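Why Do Things Have Grooves?

Have you ever turned your sneaker over and had a really good look at the bottom? Go on, do it now if you like (outdoors is best if you have been near any puddles). You will probably find zigzags, little squares, wavy lines or maybe even stars. They look nice, but they have a job to do, and the job is all about something called friction.

Friction is a kind of push-back that happens whenever two things rub against each other. Slide your hand across the table and you can feel it. Slide your hand across a rug and you will feel a lot more of it! Without friction you could not walk, because your feet would shoot out behind you – and you could not hold a pencil either, or turn a doorknob, or keep your socks up.

Nothing in the world is perfectly smooth. Even a shiny spoon has tiny bumps on it, much too small for you to see. When two surfaces meet, the bumps on one catch on the bumps on the other, and that is part of what slows them down.

So where do grooves come in? Think of a rainy day. When you step on a wet sidewalk, a thin layer of water can get trapped under your shoe, and water is slippery stuff. Grooves give the water somewhere to go. It squeezes into the gaps, and the raised parts of the sole can press down on the ground and get a good grip. Car tires work the same way.

Fine ridges can help your fingers, too. Look at the cap on a bottle, the edge of a quarter or the knob on a radio. The ridges give your fingertips something to catch on when you twist.

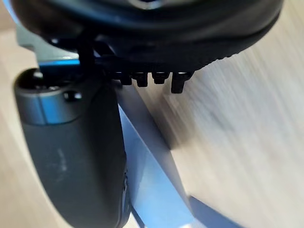
Fine ridges along a rounded black edge.

Your own body has ridges as well. Look closely at the tips of your fingers and you will see swirly lines. Those are your fingerprints, and scientists are still working out everything they do. They seem to help us feel textures, like the difference between silk and sandpaper.

Now for something you can try at home. In the little town of Clumton, where I grew up, we had a very steep hill on Gyamfi Street, and we used to race toy cars down it all summer long. You don't need a hill, though. Prop up one end of a big book to make a ramp and put an eraser at the top. Does it slide? Lift the book a bit higher, and keep going until it does. Now cover the book with a dish towel and start over. Try foil next, and then a sheet of paper. Which one needed the steepest ramp? Write your answers down, and see if a grown-up can guess the winner before you tell them.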